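**Simetti Duals lineup — who goes at 149??**

**mat_rat_22** — Fri 1 March

Weigh ins tomorrow and still no lineup posted. Coach Gillies usually has it up by lunch. Anyone heard? My guess is Reddy stays at 141 and Kotian bumps to 149. Which I hate. He gave up the late takedown to the Campos kid in December and looked gassed the whole third.

**headgearhater**

Kotian is fine at 149. Gassed bc he cut too hard to make 141. Let him eat. He's a better wrestler with the extra weight, go watch the Bondico final again, he rode that guy for the whole second period.

**mat_rat_22**

One match. Against a backup.

**headgearhater**

A backup who beat your boy Marsh two weeks later but ok

**singleleg_sue**

Can you two take it to DMs lol

My daughter is on the girls side and their lineup IS out. Sowmya Reddy at 117, Ratree Thepsuriya up a class. Not thrilled about Ratree giving up size but she's been hitting that low single on everybody in the room so who knows. Girls go first on mat 2, doors at 8.

**Thirdperiod**

wait Sowmya is at 117? thought she was going up after the holiday. And which Reddy is at 141, her brother?

**singleleg_sue**

Yes brother. And no she stayed. Certified lower than she thought she would.

**old_103_pounder**

Going to disagree with everybody. Forfeit 149. Bump nobody. Tristness has a hammer there and you're throwing away a kid's confidence for a match he loses by fall anyway. Six points is six points. Keep Kotian at 141 and win that one.

**headgearhater**

So we just give them six?? In a dual that came down to criteria last year? A decision loss is three. He doesn't get pinned, he hasn't been on his back all season.

**old_103_pounder**

He has. Campos. Look it up.

**headgearhater**

That was near fall not a pin

**mat_rat_22**

lol

For the record I'd rather see Kotian lose 4-1 than forfeit, I just think Reddy is the better matchup at 149. Longer, hard to ride. Tristness kid wants to tie up and headlock you.

**Thirdperiod**

gym holds 700 and they only sold 500 last time so tickets shoud be fine at the door right? also is there food

**singleleg_sue**

Tickets fine. Food is the usual, get there before the semis. Annag's mom said lineup goes up tonight after practice so everybody breathe. I'm just finishing dinner and then will check the team page and post whatever's there. 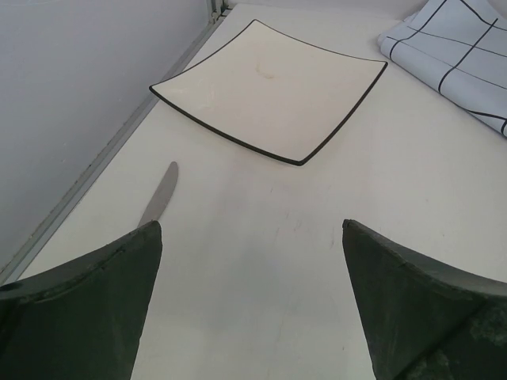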